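# Report on a Visit to the Ultico Training Rooms, Siltenow

The delegation was received at the Siltenow site shortly after 9 a.m. in June. The purpose of the visit was to see how Ultico prepares its robot arms for bench work in small laboratories, and to judge whether the same method could be used at the Matlala teaching center. Two members of the Matlala technical staff attended, together with a representative of the equipment office.

## Arrival and introduction

The morning began with a short talk in the ground floor meeting room. Ultico does not write out each movement of the arm in advance. An operator performs the task, either by guiding the arm by hand or by driving it from a remote control station, and each performance is stored as one demonstration. The software, which the company calls Nisard, is then trained on the stored set.

At the time of the visit the set for test tube handling stood at 1,845 demonstrations. The company regards 1,000 as the lowest number worth training on for a task of this type. Demonstrations in which a tube is dropped are stored separately and are reviewed at the end of each month. Members asked whether slow or hesitant demonstrations are also removed. They are kept, provided the task is completed, although the staff did not all appear to agree with this rule.

## The training rooms

The group then moved to the upper floor, where seven enclosed stations are in use. Safety glasses were issued at the door, and visitors were asked to stay behind the yellow line during remote operation. The stations are lined with smooth white panels and evenly lit. The company prefers a plain background in the early stages and brings in more varied surroundings later on.

The task under way concerned the handling of glass test tubes at a white table. Clear tubes stood ready in a dark red cup, next to a wooden rack in which one tube held a teal-blue liquid and another a pale yellow one. A small beaker of orange liquid had been placed nearer the front. The exercise calls for the operator to lift a tube from the cup with the two-finger gripper and set it upright in a free hole of the rack.

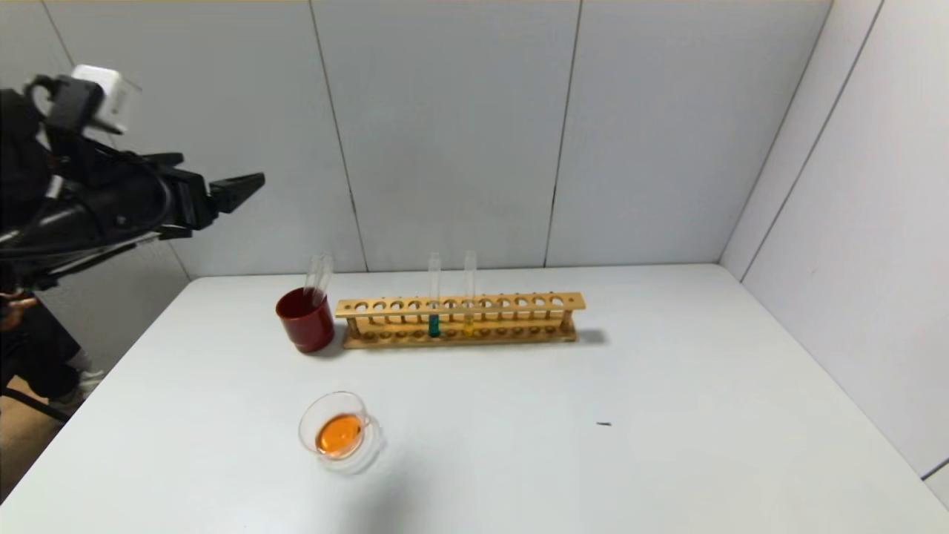
One member of the delegation remarked that the clear glass would worry her more than the liquids, as students at Matlala lose sight of an empty tube against a white bench often enough, and she wished to know how an operator at the remote station judges depth. The reply was that depth is the hardest part of the work for new operators. They are taught to approach from the side and to pause before closing the gripper. Training for a new operator takes roughly 7 working days, most of it spent on grasping glass.

Hand guiding was discussed next. It is quicker to learn, and the operator can feel resistance when a tube meets the edge of a hole. Its drawback is that the operator's hands may enter the camera view, and those recordings need additional checking. Ultico uses hand guiding mainly to work out a new task and changes to remote control for the bulk of the demonstrations.

## Questions on use in teaching

The closing discussion, held after lunch, dealt with cost, floor space and supervision. Ultico is willing to lend one arm and a remote station for a term, with Nisard installed. Matlala would have to supply a room with a lockable door and a table fixed to the floor. The ownership of demonstrations recorded by students was not settled, and a written answer has been requested.

The delegation recommends that a trial be considered for the spring term, limited to tubes filled with colored water. The equipment office will measure the two rooms on the east corridor and forward the dimensions to Siltenow. The group left the site at 3:30 p.m.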